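Projektbericht: Vergleich zweier Greifer in der simulierten Küche

1. Ausgangslage

Im Modul Handhabungstechnik sollten wir zwei Greifer an derselben Aufgabe vergleichen: Lebensmittel aus einem offenen Wandschrank holen und auf der Arbeitsfläche ablegen. Zur Wahl standen der Parallelgreifer Wenura und der Dreifingergreifer Stoseo. Beide Modelle lagen im Simulator Storkus bereits vor. Der Arm und die Regelung blieben in allen Läufen gleich, getauscht wurde nur das Endstück.

2. Aufbau

Als Szene diente die Küche aus der Sammlung Fragkou. Wir haben sie nicht verändert, nur die Reibwerte der Objekte neu gesetzt, weil die Vorgaben für glatte Finger zu hoch waren. Die Simulation lief mit 1000 Schritten pro Sekunde. Bei gröberer Auflösung drangen die Finger des Stoseo beim Schließen in das Objekt ein und der Kontakt wurde instabil.

Die Kamera blieb fest auf den Schrank gerichtet. Eine zweite am Handgelenk war geplant, wurde aber aus Zeitgründen gestrichen.

3. Durchführung

Jeder Greifer absolvierte 257 Läufe. Das Zielobjekt wurde vor jedem Lauf auf dem Schrankboden verschoben und leicht gedreht. Ein Lauf galt als gelungen, wenn das Objekt auf der Arbeitsfläche lag und der Arm den Schrank nicht berührt hatte. Die Auswertung lief über Nacht und war erst gegen Ende Februar vollständig, da ein Teil der Protokolle wegen eines Fehlers im Skript neu erzeugt werden musste.

4. Ergebnisse

Der Wenura schaffte 195 Läufe. Die meisten Fehlversuche entstanden beim Anheben: Bei quer liegenden Maiskolben fasste der Greifer zu weit außen, und der Kolben kippte aus den Backen. Der Stoseo hielt den Kolben sicherer, kam aber schlechter in das Fach. Seine gespreizten Finger brauchen nach oben mehr Platz – mehrmals stieß er an den Zwischenboden, und der Lauf wurde abgebrochen. Insgesamt lag er deshalb hinter dem Wenura.

Verkleinert man die Öffnungsweite des Stoseo vor der Einfahrt, gehen die Kollisionen zurück. Diese Variante haben wir nur kurz getestet und nicht in die Wertung aufgenommen.

5. Offene Punkte

Der Anfahrwinkel war für beide Greifer gleich vorgegeben. Das benachteiligt vermutlich den Stoseo. Außerdem fehlt ein Vergleich am realen Arm, die Reibwerte sind also nur geschätzt. Die Konfigurationsdateien liegen im Projektordner, Version 2.

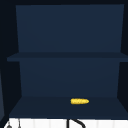 Abb. 1: Simulierte Küche, Maiskolben im unteren Fach des Wandschranks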